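Whitlock Site Staff Forum
Minutes of the meeting held on Jan 15, 2026, upstairs meeting room

Chair: Somtochukwu Ogundipe (operations)
Minutes: Vinzenz Rüegg (packing, staff side)
Also present: representatives from goods in, kitting, packing, despatch and maintenance
Apologies: night shift representative, health and safety adviser

1. Minutes of the October meeting

Agreed as correct, with one change. Under item 4, "kitting staff accepted the new rota" should read "kitting staff were told about the new rota".

2. Matters arising

Lockers: the order has been placed. Delivery date still to come.

Microwave in the small canteen: replaced.

Request for a second clock on the kitting side: turned down in October on cost, raised again by kitting. SO to look at it.

3. Kitting cells

SO gave an update. There are 2 two-arm cells on site, both supplied by Tretine and both used for picking small parts from bins. Cell 1 is on the Purano kits. Cell 2 is still being set up and is not counted in the shift target.

In the last full week before the break Cell 1 completed 356 kits. The hand benches completed 487 in the same week. Kitting asked for it to be recorded that the hand benches also dealt with every kit the cell rejected, and that these are included in the 487. SO agreed the figures should be split in future so that people can see how much of the bench work is rework.

VR asked what the target for the cell was. SO said there was no fixed target yet and he did not want one set until the reject rate had settled. Kitting said a number had been written on the shift board in December and people had taken it as a target. SO said it should not have been there and would be wiped off.

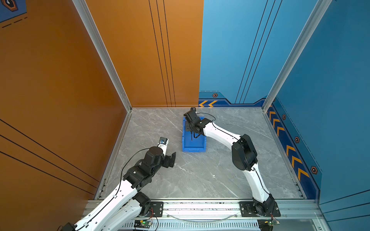

Bin filling was discussed at length. Kitting staff now spend a large part of the shift bringing bins to the cells, checking that parts are the right way up and clearing stops. Several people have said this is harder on the feet than bench work, as there is no seat and the walk from the racking is long. It was also said that the work is dull and that it is difficult to leave the area for a drink when only one person is covering.

Agreed: cell cover to be changed over every two hours, with the person coming off going to a bench. Stools to be tried. Breaks on cell cover to be written into the rota and not left to be sorted out on the day.

Maintenance said that too many call-outs in December were for stops that an operator could clear with the right training. Kitting replied that they had been told not to touch anything. Both are correct. The instruction dates from the first week and was never updated. SO to reissue it with a list of what trained operators may and may not do. No one is to reach into a cell until it has been stopped and locked off, and this does not change.

4. Jobs and grading

VR read out a question sent in by bench staff: will bench jobs go when Cell 2 starts? SO said there were no plans for redundancies this year. Two bench leavers from the autumn have not been replaced and he could not promise that they would be. Staff side asked for that to be minuted in those words.

Packing asked if the same cells were being looked at for their area. SO said a visit to Ludance had been arranged to look at carton loading, but nothing had been ordered. Staff side asked for one packer to go on the visit. Agreed.

On grading, staff side said that people who cover the cells, clear faults and fill in the fault log are doing more than the kitting grade describes. Management does not accept this for bin filling but does for fault clearing. A paper on a trained operator rate will come to the next meeting. Staff side said this had been promised before and asked for it to be sent out a week ahead.

5. Training

2 people from kitting have done the supplier's course. Four more have asked to go. Part-time staff pointed out that both courses so far were on days they do not work. SO to ask Tretine for a different day or a session on site.

6. Any other business

Despatch: the side door is being propped open again and the area is cold by mid-morning. Supervisors to remind drivers.

Goods in: empty bins are being returned with labels still on. Please take them off before stacking.

Actions

SO: split kit figures by first pass and rework
SO: remove number from shift board
SO: reissue operator instruction, with maintenance
SO: grading paper, one week before next meeting
SO: training days with Tretine
SO: clock
VR: ask packing for a name for the Ludance visit
Kitting rep: two-hour changeover rota, stools

Next meeting: date to be confirmed by email and on the canteen noticeboard.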